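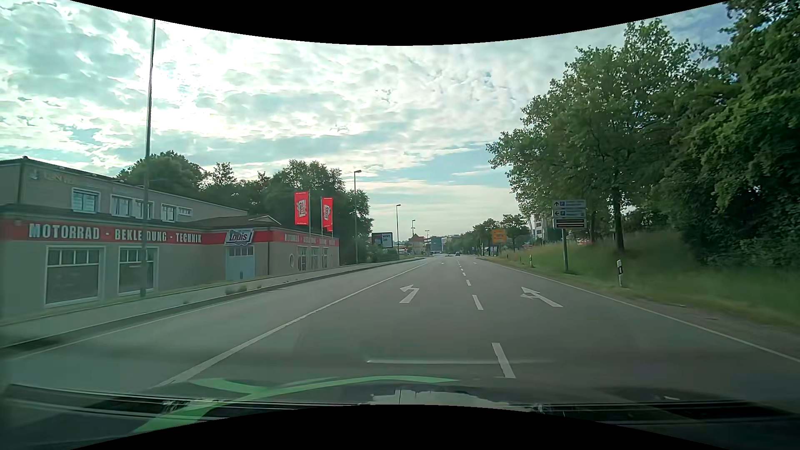
Rhodri Vaughan wants to know why he can't just stay in the left lane all the way through and save himself the trouble of thinking. The arrows are why, Rhodri. We get this one a lot, so it goes first.

Which lane do I want for the motorcycle clothing store?
The store is on the left, with the red band and the big white lettering. Get over early. A solid white line is a poor place to start making up your mind.

What does MOTORRAD - BEKLEIDUNG - TECHNIK mean?
Motorcycle, clothing, technology. Your gloves are under the middle one.

I missed the turn. Can I stop and back up?
No. Carry on, turn around somewhere legal, and tell the group you were scouting.

Is the gravelly strip on the right a meeting point?
It is not. We meet in the Sindmont parking lot at 9 a.m. — engines off, please, the neighbors have opinions.

How long is the May ride?
391 kilometers, with one proper lunch. Bikes with small tanks should fill up before we leave. Yeshi Assefa carries a spare can and would like to bring it home full for once.

Is there a limit on riders?
Yes, 32. After that you go on the waiting list, which moves faster when the forecast is bad.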